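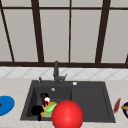 Liken Sink Station
Simulated kitchen for collecting demonstrations

Price: 874 per seat, per year
Ships as: download, with a printed quick-start card
Made by: Findodura

Liken Sink Station is a simulated kitchen counter built for one purpose – recording lots of good examples of a robot handling dishes and food, so a learning system has something worth learning from. You bring the operators and the patience, and the station brings the sink, the plates, the food and a new layout every time you press reset. We use it ourselves nearly every day and we still enjoy it!

Each episode starts with a fresh arrangement of items in and beside the sink. An operator picks a task from the list (move the cucumber to the plate, take the corn out, clear the left side), does it with whatever controller is plugged in, and marks the take as keep, retry or discard. Everything is saved with the instruction text attached, so you don't end up matching notes to recordings at midnight.

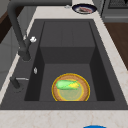

Single-bowl and double-bowl sinks are both included, and you can switch between them from the session menu. We'd suggest mixing them from the first day. A model trained on one sink gets very comfortable with that sink, and you find out how comfortable when you change it.

Viewpoints can be changed the same way. Items vary in shape on purpose: long ones, flat ones, round ones, and a few with awkward handles that make people slow down and think about their grip. Those slower takes are some of the most useful in the set, so please don't throw them away. 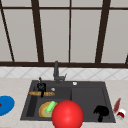
Double-bowl layout with baguette, plate and cucumber in the left basin.

What you get
Sink Station scenes, single and double bowl
Task list editor with 300 starter instructions
Episode recorder and replay viewer
Paquette export tool
Room for 2000 episodes per project file (start a second file after that, they merge fine)

"I do my sessions before lunch, while my hands are fresh, and I replay the discards on Tuesday with a coffee. There's always one in there worth keeping." – Auður Hallgrímsson, lead operator, Sasbridge
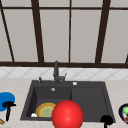
Another double-bowl layout, with a plate in the left basin and a navy bowl on the counter at far right.

Good to know
Controllers are sold separately. Layouts can be locked if you want several operators to try the same start, and the lock carries over to replay. The next update is planned for January and adds longer tasks with two or more steps. Current seats get it at no extra cost.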